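Skerkach hand grippers: jaw play after a lot of fabric work, how do you set your pivots?

Forum: Build, Tune and Repair > Hand-held tools
Page 1 of 1

jennylyn_n
Hi all! I look after a pair of Skerkach hand grippers that do nothing but cloth. Garments, blankets, covers, whatever is on the bed that day. I love these things, and I've gotten a little carried away with keeping them nice, so I'm writing up what I do in case it helps, and also so you can tell me where I'm wrong.

The trouble started in February. One of the pair began to feel soft at the end of the squeeze. The jaws would meet and then keep creeping past each other a hair, and slippery fabric slid right out. I blamed the jaw faces first and spent a whole evening cleaning them. No change at all. Then I held the two link arms still with my fingers and wiggled the jaws and felt it right away — play at the big pivot screws, more on the left than on the right.
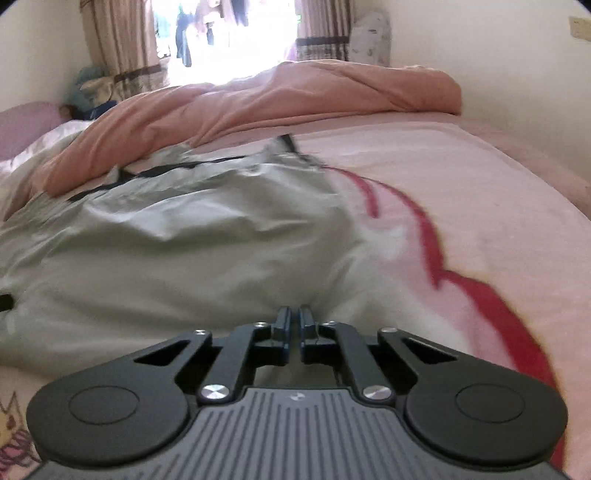
So the pivots had backed out. Not far, maybe a sixth of a turn, but on linkage this short you feel every bit of it at the tip. I log cycles, and it was at nearly 2000 when I caught it. I've been checking far more often than that ever since.

My other gripper had no play whatsoever, same hours, same cloth. I'd love to know why.

Jennylyn Navarro

torx_and_tea
Nice find. Did you put threadlocker on the pivots or leave them dry?

jennylyn_n
Dry so far! I was scared of getting it into the pivot itself and gluing the arm solid. Talk me into it or out of it.

gsoriano
Into it. Low strength, one tiny drop on the last threads only, applied with a toothpick, and wipe whatever squeezes out. I've done six grippers this way and every one of them still swings freely. Dry pivots will walk on you again, I'd bet money on it. The arm rocks back and forth on that screw with every squeeze, so it's getting nudged loose all day.

Gerardo

plainbearing
I'm going to disagree with Gerardo. On the Skerkach the arm bore is plastic, and some threadlockers attack plastic. I cracked an arm on an older Unum gripper exactly like that. It looked fine for a week and then a hairline ran out from the hole. I run mine dry with a paint mark across the screw head and the arm. If the mark doesn't line up, I tighten it. Takes two seconds to look.

gsoriano
Fair point about plastic, I should have said to buy one that's labeled safe for it. I still don't trust a paint mark on a tool that gets handed to different people. They won't look.

plainbearing
Then the person who sets up in the morning looks. I'd take that over replacing arms.

jennylyn_n
OK, I love both of these. I'm doing paint marks this week and trying the plastic-safe stuff on one gripper only, so I'll have something to compare. Here's the full routine, as it stands now.

Step 1. Lint
Open the jaws all the way and blow out the area behind them, then go in with a soft brush. Fleecy blankets are the worst! Fuzz packs in behind the jaw bases and the jaws stop short of open, and you'll swear you have a linkage problem. Do the triangular cutouts in the housings too.

Step 2. Pivots
Hold the link arm still with one hand and rock the jaw with the other. If you feel a click, there's play. Tighten the big screw until the arm gets stiff, then back off just enough that it falls under its own weight. Same on the other side. Try to get both arms to drop at the same speed — if one is tighter, the jaws close off center.

Step 3. Small screws
The small ones farther forward want a light touch, two fingers on the driver. I stripped one on day one, so please learn from me.

Step 4. Closing check
Close the jaws slowly on a strip of printer paper and tug. Then do the same with the paper at the top of the jaws, and again at the bottom. It should drag the same in both spots.

Step 5. Cloth check
Paper only tells you about the thin end. Bunch up something thick and smooth, grab the fold, lift it, and see if it stays put when you tilt your wrist. If you work in pairs, put the second gripper on the same piece and pull lightly against the first one.
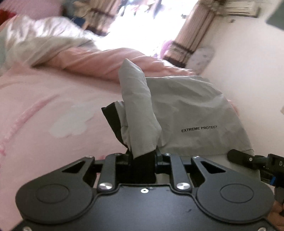
Step 6. Write it down
Date, cycle count, which screws moved and on which side. I keep mine on a card in the case.

torx_and_tea
Stealing step 5. I've only ever done the paper test, and mine passes it every time and then drops blankets.

nustbridge_lurker
We have 22 of these at Nustbridge and do pivots every Sunday before the week starts. Two additions. Swap left and right grippers between hands now and then, because people squeeze harder with their strong hand. I'd guess that's why only one of yours went loose. And don't oil the pivots! Oil plus lint makes a gray paste that's misery to get out.

jennylyn_n
Ohhh, the strong hand thing. The loose one is always in my right. Swapping them tonight!

plainbearing
Agreed on no oil. Dry PTFE if you must, and very little of it.

gsoriano
Has anyone tried the Neves jaw pads on a Skerkach? They're softer, and I'm told they hold slick fabric with less squeeze, which would be kinder to the pivots.

nustbridge_lurker
Tried one set. Great grip, but they're thicker, so you have to redo the closing check from scratch, and ours peeled at the corners. I'd try them again with better glue.

jennylyn_n
Ordering a set anyway. I'll post how the glued pivot and the painted one compare once they've both had some real hours on them.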